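Folding notes, bedroom corner, June
Entry 8, started 9:40 in the morning

Continuing from the last entry. The question is still how we should fold soft things for the Vitside drawer boxes, so that a person who opens the drawer sees every piece and does not need to dig. Last time I worked on the long table and the results were too good. At home people fold on a bed, and a bed is soft, so today all the folding is on the bed.

First the T-shirts. I used the three-part fold from the Clolta leaflet: one side in, the other side in, then up from the hem. On the table this takes me very little effort. On the blanket the lower layer of the shirt holds to the fleece, and when I pull the side over, the back comes with it and makes a small wave under the collar. I must remember to flatten the back first, with the palm, from the collar down.

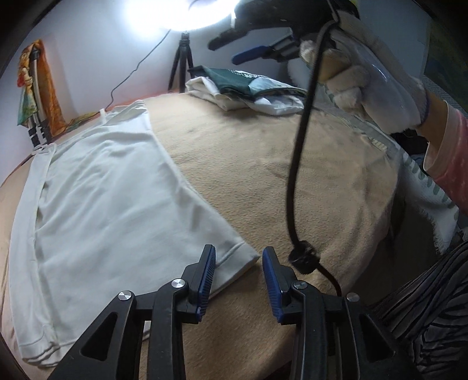 Sleeves are the other problem. The leaflet tells you to fold the sleeve back on itself before the second side comes in, but it does not say how far. I tried it at the seam and also halfway, and I prefer the seam, it makes a straighter edge. The white T-shirt is a good one for learning this when it is laid flat on the tan blanket, as the hem of the sleeve is easy to see against the darker color. With the striped things I lose the edge all the time. Note for the instruction sheet: begin with plain and light clothes, and keep the patterned ones for later.

Size of the finished packet: I wrote 278 mm for the long side in the old sheet, and this is still correct for the Vitside box if the shirt stands on its fold. For the low Seol box it is too long, and one more fold is necessary. I do not like this extra fold, it opens by itself after a short time. Maybe rolling is better there. Not tested.

After the shirts I went to the bags. These were not in the plan, but in the last entry I complained that the tote bags take half of the drawer, so I should do something about it. The body is simple, you fold the bottom up and press. The handles are the difficult part — they are long, and the canvas is stiff where they are sewn to the body, so they want to go out to the sides.

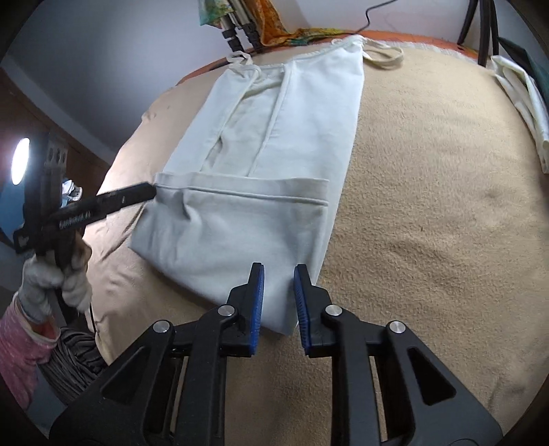 I tried 2 ways. In the first, the handles go inside the bag before any folding. It looks clean, but there is a thick place in the middle and the packet does not stand. In the second, the handles lie down over the body and the bottom flap comes up on top of them. The packet is flatter and I could put 4 of them in one Grandivel basket, standing, with no force. I will use the second way until somebody shows me a better one.

The wrinkles in the canvas stay, whatever I do. I don't think it is worth ironing a bag for the drawer.

To do:
— write the sleeve step again, with the word "seam" in it
— try rolling for the Seol box
— ask if the towels should follow the same long side or have their own box
— find a drawing for the handle step, my own is not clear

Stopped at 11:15. Folded pieces are in the top drawer, please do not take the bags out before I have checked if they are still standing.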